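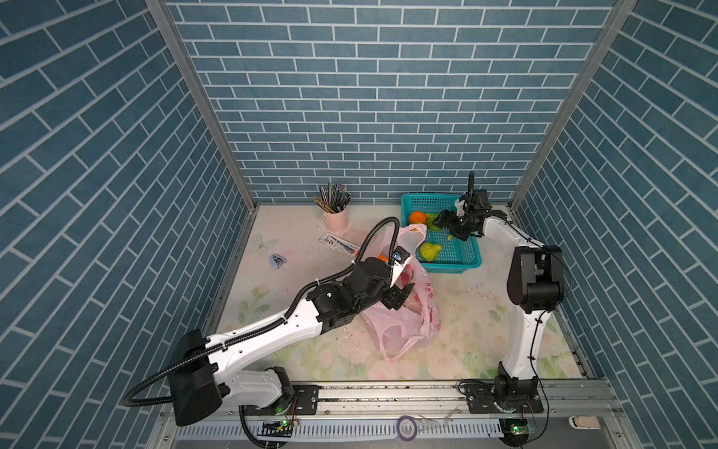 Plasalholm imagery trial, 25 Feb 2021

First full strip from the Jusora downlink this morning and it is gorgeous! You can follow the harbour wall right round to the slipway, and the small boats show up as separate specks. Resolution holds at 2 m across all 100 tiles, even the hazy ones near the edge of the pass.

Still slow, though. Shutter to screen took 4 minutes, most of it spent waiting on the ground station queue. Roxana wants to try sending the previews first — lovely idea, and easy to test on the next pass.
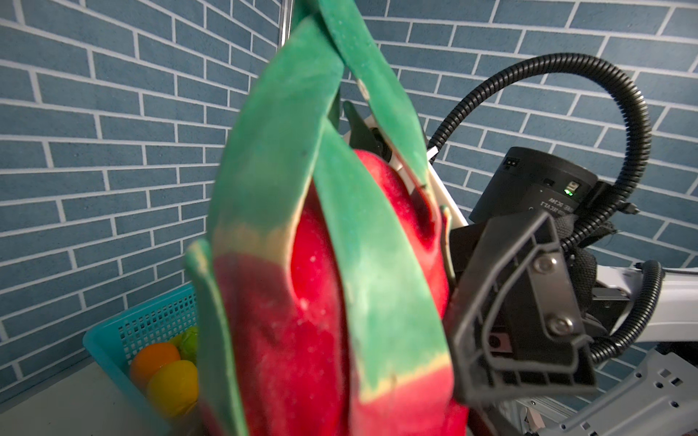 Costel Radu reckons the queue is only half of it and the cloud mask should run after delivery. Will try both. Can't wait for May and the second satellite!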